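# Bench tips from our hand-held gripper build

Zihan Liao and I have been putting together a two-finger gripper at the Nutholm workshop since May, and it's the most fun I've had with small parts in years! Some things we picked up along the way:

**Bushings first.** Press the brass bushings into the links before you bolt anything together. A bench vise and two scraps of wood do it beautifully. If one goes in crooked, push it back out and start over (don't try to nudge it straight, the plastic will split).

**Test on things with a rim.** Blocks are too easy. Bins, lids and latches show you right away where the fingers are too fat.

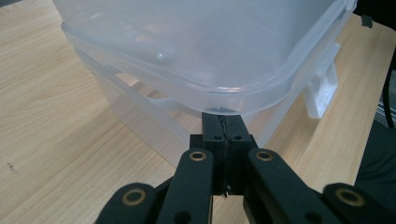 **Snug, then back off.** Tighten each pivot screw until the link drags, then give it back a quarter turn. Zlatko Petek talked me into thread locker after we lost a screw under the fridge, and he was so right.

**Padding wears out, so cut spares.** We cut 6 strips at a time and keep them flat in a drawer. Clean the finger face with rubbing alcohol, let it dry, then glue. Thin coat, right out to the corners, or the edges start to lift.
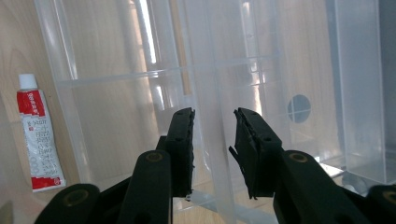
Clamp new strips overnight if you can stand the wait. I usually can't, and I get away with it maybe half the time.

**Label your links.** Left and right look the same until the thing is together and won't close. A dot of paint pen on the inside face is plenty. Hanyu Lu uses green for left, and we've all copied her.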